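Why I Keep Going Back to the Worst-Sounding Live Album I Own

9/29/23

So I've been playing the same live record all week and I'm starting to think I should write something about it before my neighbors do. It's the Foulkes album, the one recorded in Bandorport, and if you've heard it you already know the problem. There's a guy near the stage who talks through the whole second side. Not yelling, not heckling, just talking, like he ran into an old friend at the grocery store.

I found my copy in the 2 dollar bin at Desthorpe, which is my favorite record store and also the reason I never have any shelf space. The sleeve says they pressed 300 of them. Mine had a coffee ring on the back and somebody's phone number in ballpoint, and I took it home mostly for the cover (a drawing of a ferry, very blue, I love it).

I knew Foulkes from the studio records, where everything is so tidy. Meinir Eynon sings like she's reading you a letter, and the drums barely touch the ground. Live, she's a totally different singer! She rushes, she laughs in the middle of a line, she drops a whole verse of "Nalosberg" and the band just has to go with her. Tien-fu Liao plays this long organ part to cover it and it's the best thing on the record. I've gone back to the studio version since and I keep waiting for the organ to do that, and it never does.

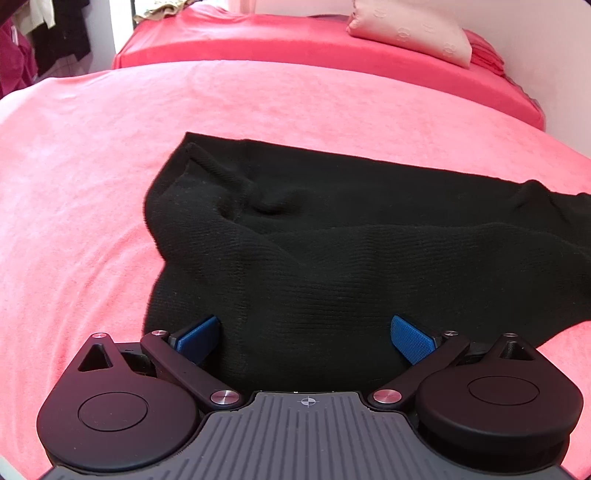

Black knit on the pink bedspread.

Anyway, side two. I put it on Tuesday night while I was folding clothes and ended up sitting on the floor through all of it. The slow song is nine minutes long on this version, and there's a point where everybody drops out except the bass, and I swear you can hear the room decide to be quiet. Except for our friend, of course, who is still going on about somebody's car - I think he's selling it? I've tried headphones and I still can't get the price.

My brother thinks they should clean it up and put it out again. Maybe! I'd buy it. But I'd want the long organ part left alone, and the bit where Meinir asks for water and doesn't get any.

There's supposed to be a new Foulkes album in October, a studio one, and I've already ordered it from Desthorpe. If anyone has the single they put out before the live record, the one with the yellow label, please email me. I'll trade you nearly anything except the ferry.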